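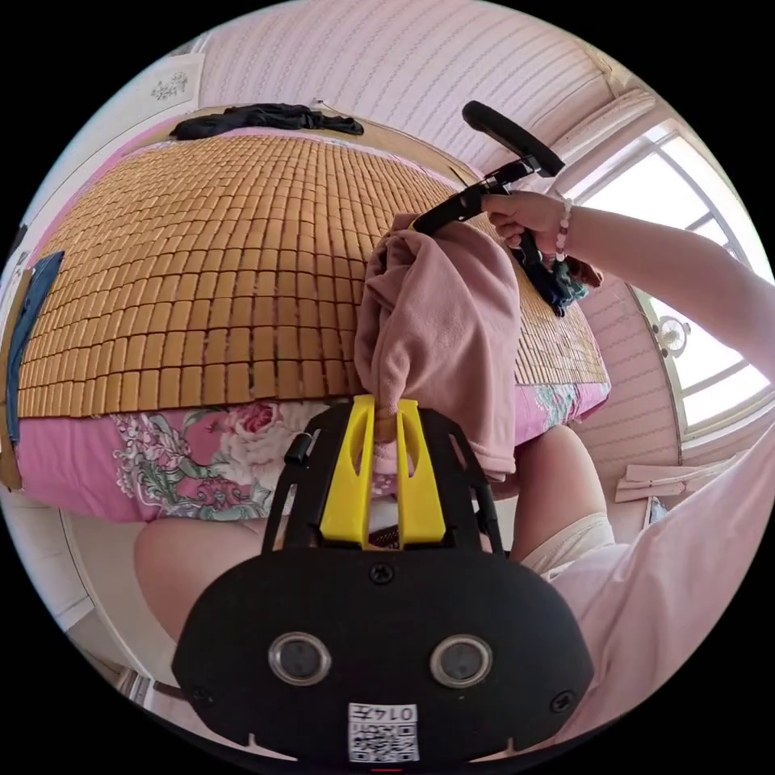 How to Fold and Stack Clothing on a Bed

Last updated: August

A bed is often the largest clear surface in a bedroom, and it is a practical place to fold clothing when no table is available. This guide from the Plodel Home Skills Library explains how to prepare the bed, fold common garments, and build a stack that can be carried to a drawer or shelf without coming apart. It is written for residents who share a small room and for anyone learning to manage laundry independently.

Before You Begin

Confirm that every item is fully dry. Seams, cuffs, and hood linings hold moisture longer than the rest of a garment and should be checked by hand. Fleece and other thick fabrics may need a further 60 minutes on the rack after thinner items are ready.

Make the bed first. Pull the bottom sheet tight and move pillows and blankets to a chair. If a summer sleeping mat is in use, leave it in place. A tile mat gives a firmer surface than a mattress alone, and its straight rows are useful for lining up hems and sleeves. Run a hand over the mat before laying out knitwear, as a lifted tile or broken cord can catch a loose thread.

Sorting

Place all unfolded clothing at one end of the bed and keep the center open for work. Sort by how the item will be stored:

- Items for the drawer: T-shirts, shorts, pajamas, underwear, socks
- Items for the shelf: sweatshirts, fleece, heavy pants
- Items to be hung: dresses, collared shirts, anything that creases easily

Set aside clothing that needs mending. Tools used to open packages or remove tags should be closed and put away before folding starts.

Folding a T-Shirt

1. Lay the shirt face down with the collar away from you.
2. Smooth the fabric from the center toward the side seams.
3. Fold one side in to the middle of the back, then turn the sleeve so that it lies flat along the fold.
4. Repeat on the other side.
5. Bring the hem up to the collar, then fold once more if the drawer is shallow.

Pairing and Folding Socks

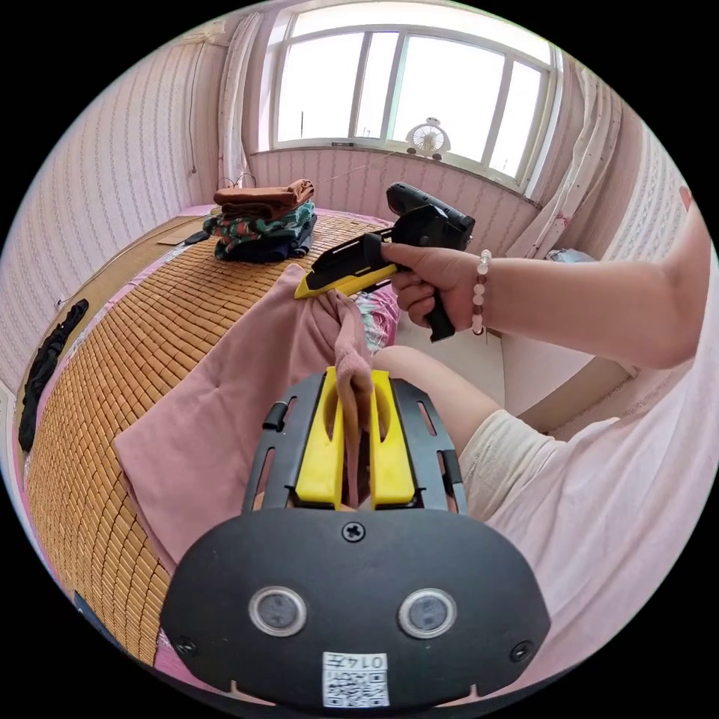 Match socks by length and cuff as well as by color, as two pairs bought at different times may fade differently. Lay one sock on top of the other with the heels together. Fold the toes up to the cuff, and fold again if the socks are long. Turning one cuff over the pair will keep it together but stretches the elastic over time, and it is not recommended for thick or fleece socks. Single socks should be kept together in one small bag until the next wash.

Folding a Hooded Sweatshirt

A hooded sweatshirt is bulky at one end and will tip a stack if the hood is left loose. Open the garment out completely before making the first fold.

1. Hold the sweatshirt by the shoulders and shake it once to free the sleeves.
2. Lay it face down and spread the hood flat.
3. Fold each side in toward the center and lay the sleeve straight down the back.
4. Fold the hood down over the shoulders.
5. Fold the hem up to the shoulders and press out trapped air with the flat of the hand.

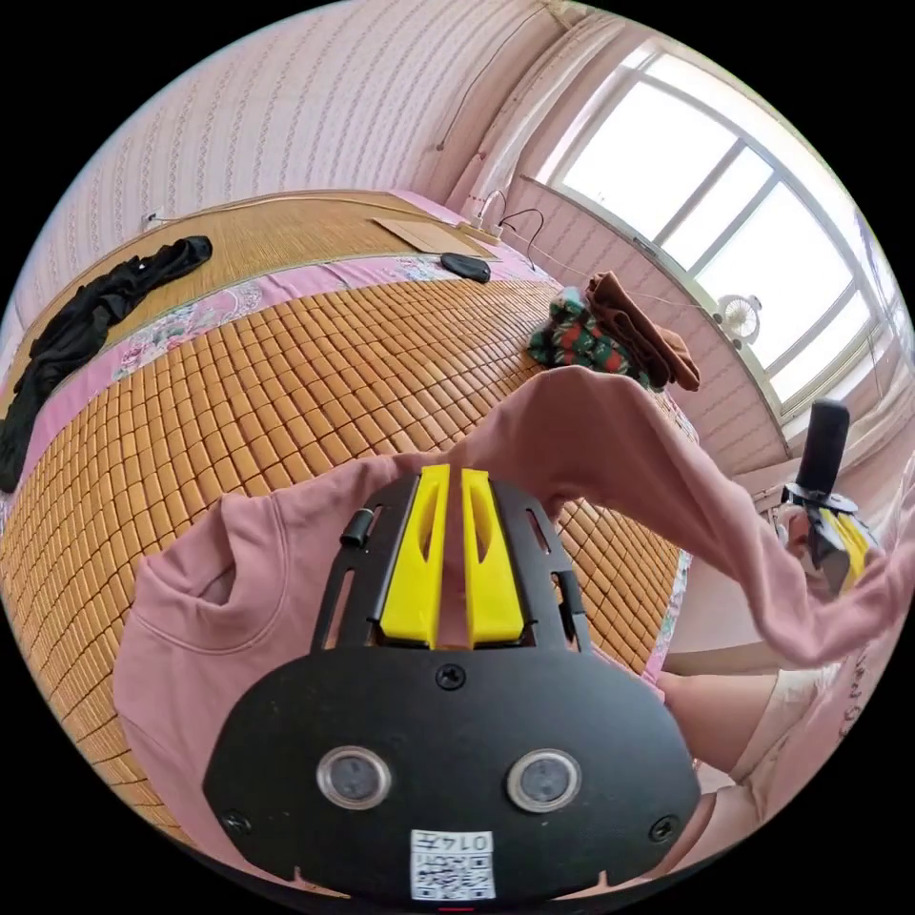
A pink hooded sweatshirt, unfolded, with the hood and one sleeve spread out.

Building the Stack

Put the heaviest garments at the bottom and turn all folded edges to face the same direction. Limit each stack to 4 thick garments. Taller stacks lean on a soft surface and are difficult to lift with two hands.

A flat piece of cardboard may be used as a folding guide. Cut it to the width of the drawer, place it on the back of the shirt below the collar, fold the sides over it, and slide it out before the final fold.

Carry each stack with one hand beneath and one on top. Return the blankets and pillows to the bed only after all clothing has been put away.

655 shares | 3 comments

Comments

jimell_reader: The advice on the hood solved my problem. My sweatshirts used to slide off the shelf every time I opened the closet.

Gisix: Does the cardboard method work for children's sizes? The guide I cut is too wide.

Obradović: I cut a second one for my son's shirts, almost half the width of mine. It works well.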